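6. Setting up your desk by the window

Now for the fun part! Your Mendwood table is standing, and it's time to make it a place you'll love sitting down at.

1. Wipe the tabletop along the grain with a dry cloth.

2. Lay your largest notebook or folder flat, on the side where you write.

3. Stand a favorite hardcover upright behind it - a red cover looks wonderful against light wood.

4. Add a few flowers near the far edge. A small box underneath lifts them nicely.

5. Roll your chair up and check that the window handle is still easy to reach.

Note: The tabletop holds up to 44 lb, so there's plenty of room for more books!
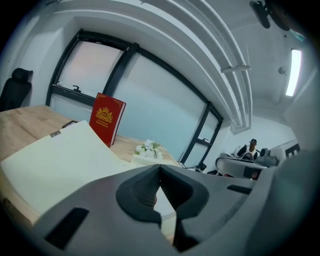 Fig. 11. Table with notebook, red book and white flowers, next to the window.

Caution: Wipe up spilled water right away. Bare wood stains fast.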